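4. Setting the Bread Basket

1. Lay the linen cloth on the table and let it hang over the side. Small wrinkles are allowed.

2. Put the oval basket near the middle of the table. Leave it empty for now.

3. Place the round roll and the braided bread beside the basket.

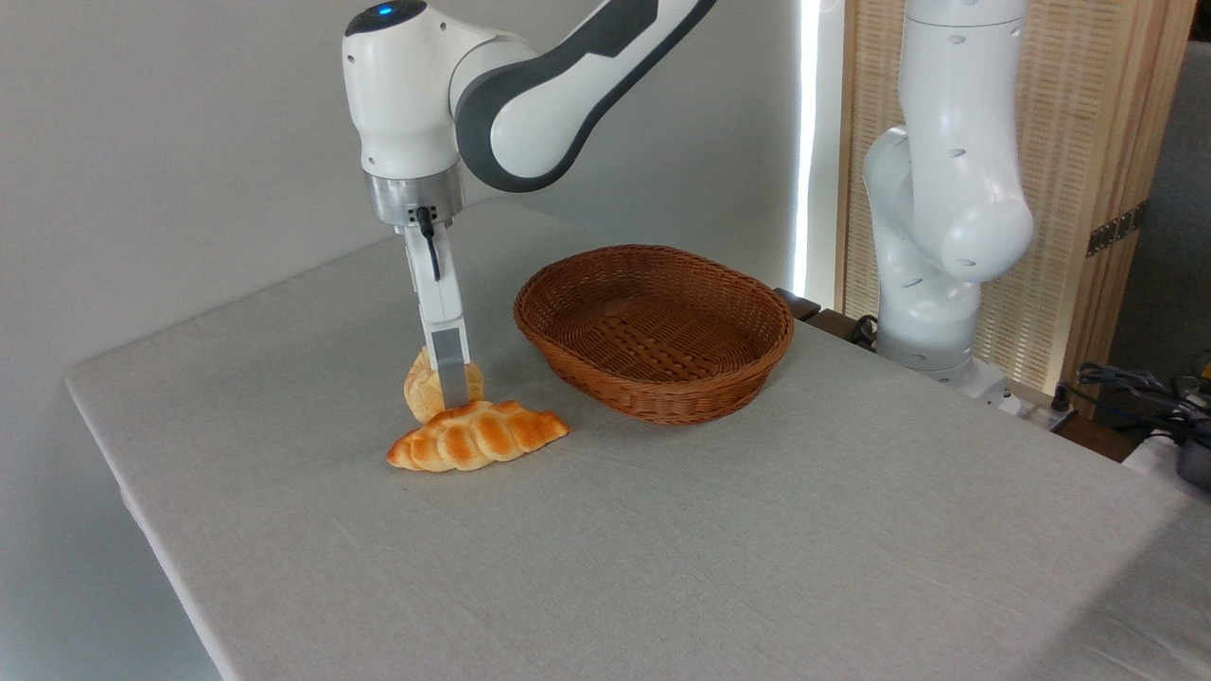
Fig. 8. Round roll and braided bread, basket still empty.

Note: The Womik play breads are not food. Keep them away from the oven.

4. Bring the first bread over the rim of the basket, then lower it slowly. The braided bread waits on the cloth.

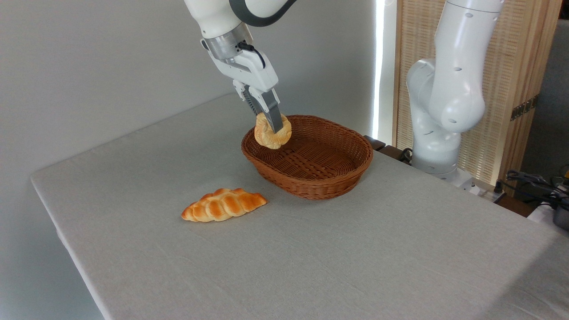

Fig. 9. Bread at the left rim of the basket.

Caution: Do not press the breads down into the basket. The wicker can scratch the glaze.

5. Put in the braided bread last.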